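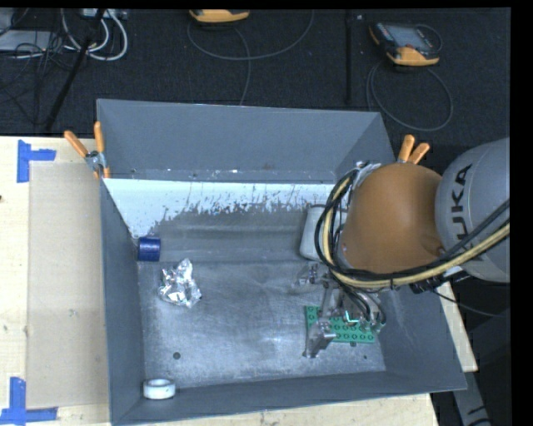
Seed lot mixing on small farms has mostly been studied as a field problem. Volunteer plants, shared harvesters and pollen movement between neighboring plots have each received attention, and buffer distances for most cereals are well established. What happens between the thresher and the storage room has received much less. In the Tello district, where growers commonly keep two or more varieties of the same crop, a lot may change container four times before it is bagged. Each change leaves some material behind. The amount depends on the condition of the seed, on how the container is emptied, and on the form of the container itself. Open-topped metal bins are easy to inspect and have no lid channel, but they do have creases: in the bin in Figure 1 the back wall slopes down to the floor, and small pale specks and a faint brownish mark can be seen on it, the mark along its lower crease. Creases of this kind are treated in the remainder of this section as a separate class of retention site, distinct from flat wall area and from open seams.

We use the term carryover for any seed of a previous lot that leaves a container together with the next lot. Residue is the material that stays in the container after emptying, whether or not it is later carried over. The two are often used interchangeably in extension material, and this has led to some confusion. A container can hold a large residue and give almost no carryover if the residue is wedged firmly in a joint. A nearly clean container can contaminate the first bag filled from it if the few seeds left are loose on the floor. Cleaning advice that aims only at visible residue does not separate these cases.

3.1 Study area and growers

The work was carried out with growers in the Tello and Verno districts. Both lie in the same drainage and share a seed market, but they differ in how seed is handled. In Tello, threshing is done by contractors who move from farm to farm, and most households own their containers. In Verno, a cooperative store lends containers out during harvest and takes them back afterward. A borrowed container has therefore usually held seed from another farm, and the borrower seldom knows which variety it was.

A total of 65 households agreed to take part. Selection was not random. Households were approached through the cooperative and through the threshing contractors, and those growing a single variety were left out, as carryover could not be detected on their farms by seed characters alone. The sample leans toward larger and better connected growers. Households that save seed only for their own use are probably underrepresented, and we make no claims about them.

Interviews were held by Yurani Villca before the harvest and covered varieties grown, container ownership, cleaning habits and seed sales. Respondents were asked to describe the last cleaning they could remember, in order, instead of being asked how they usually cleaned. In pilot interviews held in April the second form of the question had produced answers that followed the extension leaflet nearly word for word.

3.2 Marker varieties

Carryover was measured with a pair of varieties that can be separated by eye. The first, Varov, has a dark seed coat and was already grown on most of the farms. The second is a white-seeded local type without a registered name, referred to below as the pale type. The two are close in seed size and shape. This matters for the method, as a smaller marker would fall into gaps that the main crop cannot enter and would overstate retention.

Coat color in Varov is stable under normal storage but fades when seed is dried in direct sun for long periods. Faded seed was found in samples from several households with open drying floors. Such seed was classified under a hand lens from the color of the hilum, which does not fade to the same degree. Broken seed was recorded by weight and left out of the purity figures.

3.3 Container classes

Containers were grouped by construction and not by use, since one household may use a container for harvest, storage and feed in the same season. Four classes were defined: woven sacks, molded plastic tubs, sheet metal bins, and boards or boxes of unlined wood. Clay storage jars are present in both districts but are rarely emptied completely, and they were excluded.

For each class we recorded the kinds of retention site present. In woven sacks these are the bottom seam and any patch sewn on the inside. In molded tubs the wall meets the floor in a curve, and retention is limited to scratches and cracked rims. Metal bins vary the most. A folded crease holds seed only where the fold is tight, while a lapped joint can admit seed between the two sheets, from which it may work loose over several fillings. Unlined wood has checks and knot holes and was the one class in which seed more than a season old was suspected.

No attempt was made to measure the area of retention sites. Early trials with a flexible rule gave poor agreement between observers, and the figure obtained had little relation to the weight of seed recovered.

3.4 Sampling procedure

Each container was filled with Varov, emptied by its owner in the usual manner, and then filled with the pale type. The first and last portions poured out were sampled separately with a cup of fixed volume. Owners were told that the study concerned storage losses. This was true, as losses were also recorded, but it was not the main purpose, and the full aim was explained to each household afterward. All agreed to the use of their data.

Emptying was not standardized. Some owners tipped the container and struck the base, others scooped and then wiped with a cloth or a bundle of straw. Standardizing this step would have given cleaner comparisons between classes, at the cost of removing the factor that the interviews suggested was most important. The manner of emptying was instead noted in a short code and entered as a covariate in the models of Section 4.

Seed moisture was measured at the time of filling. Lots above the moisture limit of the cooperative store were dried further and sampled at a later visit. Damp seed clings to smooth walls and gives residues that disappear once the container has dried, and including such lots would have mixed two processes that call for different advice.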